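4. Mise en place du plateau et des panneaux

Cette section suppose que le piètement est monté et que ses vérins tournent librement (section 3). La notice Skundton annonce un montage « sans outil ni réglage ». Prévoyez quand même un niveau, une visseuse à couple réglable, un maillet caoutchouc et une lampe que l'on peut poser au ras du plateau. Les panneaux Pekov sont livrés à part, avec leur propre notice (réf. 1903), qui contredit celle de la table (réf. 3803) sur l'ordre des opérations. Nous suivons ici celle des panneaux, pour des raisons expliquées en 4.3.

4.1 Préparer l'emplacement

1. Choisissez un angle de pièce. Les murs n'ont pas à être d'équerre, quoi qu'en dise la notice : les panneaux tiennent à l'ossature, pas au mur.
2. Contrôlez le sol au niveau, dans les deux sens, là où se poseront les pieds. Un défaut se rattrape avec les vérins tant qu'ils gardent du filetage engagé.
3. Laissez de quoi passer le bras derrière l'ossature. Les fixations arrière se serrent par là, et le schéma du fabricant, qui montre tout collé au mur, n'a visiblement été essayé par personne.
4. Ouvrez les cartons de panneaux à plat. Gardez les feuilles de mousse, elles servent de nouveau en 4.3.

Note - L'emballage porte la mention « acclimatation inutile ». Nous laissons malgré tout le plateau une nuit dans la pièce, déballé et posé sur des cales. Si le bois doit bouger un peu, autant que ce soit avant le vissage.

4.2 Poser le plateau

Le plateau Skundton mesure 160 cm dans sa grande longueur. Il se manipule à 2 personnes ; une personne seule peut le basculer, mais l'angle qui touche le sol en premier s'écrase.

1. Posez le plateau face vue vers le bas sur les mousses.
2. Repérez les avant-trous. S'ils ne correspondent pas à ceux des traverses, ne forcez pas : retournez le piètement d'un demi-tour avant de conclure à un défaut. Le piètement paraît symétrique, il ne l'est pas.
3. Engagez toutes les vis à la main, de quelques tours seulement.
4. Serrez en diagonale, au couple le plus faible de la visseuse, puis terminez à la main.
5. Redressez l'ensemble et amenez-le dans l'angle.
6. Réglez les vérins, niveau posé d'abord le long du chant arrière, ensuite le long du chant latéral.

Attention - Le couple de serrage imprimé sur le sachet de vis nous semble trop élevé pour ce bois. Arrêtez-vous dès que la tête affleure. Une vis foirée dans le plateau ne se reprend pas proprement.

Sens du veinage : la notice n'en parle pas. Les veines étant assez marquées, le choix du côté avant se remarque. Faites le tour du plateau avant de le retourner et décidez à ce moment-là.

4.3 Monter les panneaux

La notice de la table demande de monter les panneaux avant de poser le plateau, « pour un ajustement parfait ». Nous avons essayé. Le plateau vient alors frotter contre la face blanche au moment de la mise en place et y laisse une trace brune, longue à enlever. L'ordre inverse prend un peu plus de temps mais respecte les surfaces.

1. Glissez une feuille de mousse le long du chant arrière et une autre le long du chant latéral.
2. Présentez d'abord le panneau du fond le plus proche de l'angle. C'est lui qui commande l'alignement de tous les autres.
3. Vérifiez son aplomb au niveau. Ne vous fiez pas au bord du plateau pour juger à l'œil : vu de biais, il paraît toujours monter d'un côté.
4. Fixez-le par l'arrière, sans bloquer.
5. Ajoutez les autres panneaux du fond, en partant de l'angle.
6. Montez ensuite le retour latéral, de l'angle vers l'avant.
7. Réglez les joints, bloquez les fixations, retirez les mousses en tirant vers le haut.

Note - Pekov parle de « joints invisibles ». Ils se voient. Un trait fin et sombre subsiste entre deux panneaux voisins, et il se voit d'autant plus que le reste est blanc. Cherchez la régularité. Un joint mince et constant passe inaperçu au bout de quelques jours, un joint qui s'ouvre vers le haut attire l'œil chaque fois que l'on s'assied. 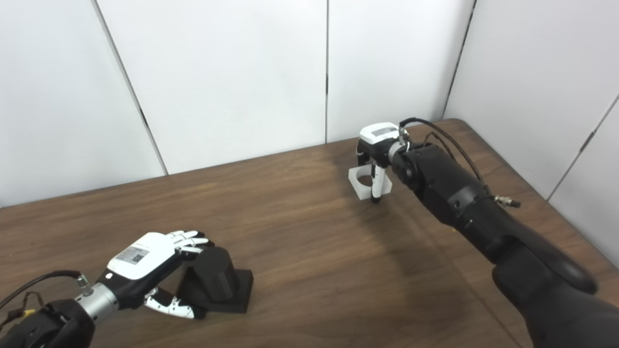 Angle du poste : plateau brun à veines marquées, panneaux blancs mats au fond et en retour à droite, objet noir à base carrée.

Si un joint refuse de se fermer, desserrez d'abord le panneau voisin. Le réflexe est de tirer sur celui qui gêne, et l'on déplace ainsi le défaut vers l'angle, où il devient plus difficile à corriger. Pour les cas rebelles, les cales fines de la marque Tradent font l'affaire. Le fabricant des panneaux recommande les siennes, vendues séparément ; nous n'avons pas vu de différence à l'usage.

Attention - N'appliquez ni mastic ni silicone dans les joints. La notice 1903 le tolère « à titre décoratif ». Le mastic blanc n'a jamais tout à fait le blanc du panneau, et le démontage ultérieur arrache la finition.

4.4 Vérifier la lumière

Le blanc mat évite les reflets francs, c'est sans doute l'argument le plus solide de la brochure. Il n'évite pas les ombres. Dans un angle, une partie des panneaux tire vers le gris, et ce n'est pas forcément un défaut de teinte, même quand on vient de déballer et que l'on soupçonne deux lots différents.

1. Allumez l'éclairage habituel de la pièce et lui seul.
2. Comparez les panneaux entre eux. Si l'un paraît plus gris, placez la lampe devant lui.
3. Si l'écart disparaît, il s'agit d'une ombre. Déplacez le luminaire, pas le panneau.
4. Si l'écart reste, vérifiez la face : le dos de certains panneaux est presque du même blanc que l'avant. Presque.
5. Passez ensuite la lampe au ras du plateau pour chercher les rayures de transport. Faites-le avant de signer quoi que ce soit.

4.5 Poser les objets sur le plateau

C'est la partie que les deux notices expédient en une phrase, « utilisation immédiate ». Quelques essais valent mieux.

1. Essuyez le plateau avec un chiffon à peine humide, dans le sens des veines, puis avec un chiffon sec.
2. Posez un objet à base plate et retirez la main. S'il bascule d'un coin sur l'autre, essayez-le à un autre endroit avant d'accuser la table : c'est parfois la base qui est voilée.
3. Recommencez au centre, puis près du bord arrière.
4. Pour un objet haut et étroit monté sur une base carrée, alignez un côté de la base avec le chant avant. Le moindre pivotement devient alors facile à repérer.
5. Gardez un dégagement entre l'objet et les panneaux, de façon à pouvoir le saisir par le dessus comme par le côté sans toucher la face blanche.
6. Déplacez les objets en les soulevant. Une base dure que l'on fait glisser raye le bois, surtout en travers des veines.

Note - Les patins autocollants Gunn fournis en cadeau avec la table conviennent aux objets légers. Sur ceux que l'on bouge souvent, la colle a fini par migrer sur le plateau. Nous préférons une feutrine taillée à la dimension de la base.

Les objets noirs ressortent très bien sur le bois et devant le blanc. La poussière claire qui se dépose dessus aussi. Prévoyez un chiffon à portée de main.

4.6 Entretien de la première semaine

1. Resserrez les vis du plateau une fois, à la main.
2. Repassez le niveau sur le chant arrière. Un écart léger se corrige au vérin, panneaux débloqués.
3. Nettoyez les panneaux avec un chiffon doux et de l'eau. L'éponge dite « magique », conseillée par la brochure, lustre le mat et laisse une auréole brillante visible de côté.
4. Passez une brosse souple dans les joints.

Attention - La garantie Pekov ne couvre pas les traces de frottement au contact du plateau. Lisez la clause entière avant de renvoyer quoi que ce soit : les frais de retour sont à votre charge si le dossier est refusé.

Suite du montage : section 5, Passage des câbles sous le plateau.

Commentaires

Visiteur, 21 h 40
Merci pour l'ordre de montage. J'avais suivi la notice de la table et j'ai bien la trace brune sur le panneau du fond. Quelqu'un l'a enlevée sans abîmer le mat ?

Visiteur, 22 h 15
Gomme blanche de dessin, sans appuyer. Il m'en reste un peu quand même.

Visiteur, 8 h 05
Pas d'accord sur les cales. Celles du fabricant sont plus rigides et chez moi les autres se sont tassées. Pour le reste, oui, le couple indiqué sur le sachet est beaucoup trop fort.

À lire aussi

Section 3 - Monter et régler le piètement Skundton
Section 5 - Passage des câbles sous le plateau
Section 7 - Démonter les panneaux Pekov sans les marquer
Comparatif : feutrine, liège ou patins Gunn
Mise à jour de février : erreurs relevées dans la notice 3803

Contact | Mentions légales | © Tous droits réservés | Haut de page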